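Jundeo Two-Arm Bench Kit: Gallery

Review by Ferenc Bíró
September 4, 2022

The Jundeo kit is a pair of tabletop arms with grippers, sold together with a controller and a set of practice tasks. We have been trying it on kitchen jobs since August. The pictures on this page cover the stirring task, and the notes after them go through the parts of the kit one at a time.

Stirring task, both arms mounted

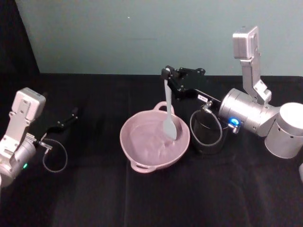
The right arm has the spatula by the top of the handle, blade down in the bowl. The left gripper is free and holding nothing. Status lights are green on the left joint and blue on the right.
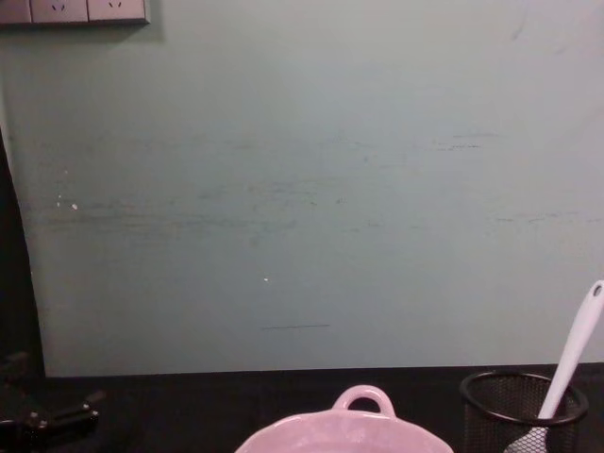 The bowl and the mesh holder from chest height, with a white utensil standing in the holder. The long handle leans out well above the rim, and the bowl's loop handle faces the wall.

What comes with the kit

Two arms, two grippers, the controller, power supplies, cables, four table clamps and a printed setup guide. The bowl, the utensils and the table covering are ours. Jundeo sells a kitchen pack as an add-on, but it was out of stock when we ordered.

Setup

Plan on a full afternoon for the first build. Each arm has to be clamped, leveled and then zeroed from the controller, and the guide puts the zeroing step two pages later than it should. We did the left arm twice. After that, taking both arms down and putting them back took 35 minutes.

The arms need to face each other across the table. Side by side also works, according to the guide, but the stirring program that ships with the kit assumes they are opposite.

Grippers

The fingers are slim and close in parallel. They hold silicone handles well. Smooth metal handles are harder, and a steel spoon turned in the grip several times until we wrapped the end with tape. Stolline makes rubber finger covers that fit with a little trimming. We used them for the later runs and left them off for the stirring.

Changing a gripper means removing the screws at the wrist and unplugging one connector. Keep the screws in a dish. They are short and hard to find on a dark cloth.

Cables

The cable loops at the wrists are the part I like least. They need slack for the arm to turn, and the slack hangs down to where the tools are. Anything tall should stand outside the reach of the loop. A clip partway up the bracket would help, and Zieliński includes one with its single-arm kit. Jundeo does not.

Stirring results

We ran the stirring program 300 times over the test period, changing the mix every so often. Thin mixes were no trouble. With thick ones the bowl tended to creep toward the far side of the table, and a square of shelf liner under it fixed that. The program has three speeds. The middle one is the only one we kept using, as the fast setting throws material over the rim and the slow one takes too long to be useful.

Picking the spatula out of a holder is a separate program. It worked best with the handle leaning toward the arm that was going to take it.

Price and support

The kit is $399 through Grurnus, which also handles repairs. A spare gripper is $100. I wrote to support once about the zeroing step and got a clear answer the next morning, along with a corrected page for the guide.

Next gallery

Pouring and scooping, using the same two arms and the Stolline finger covers.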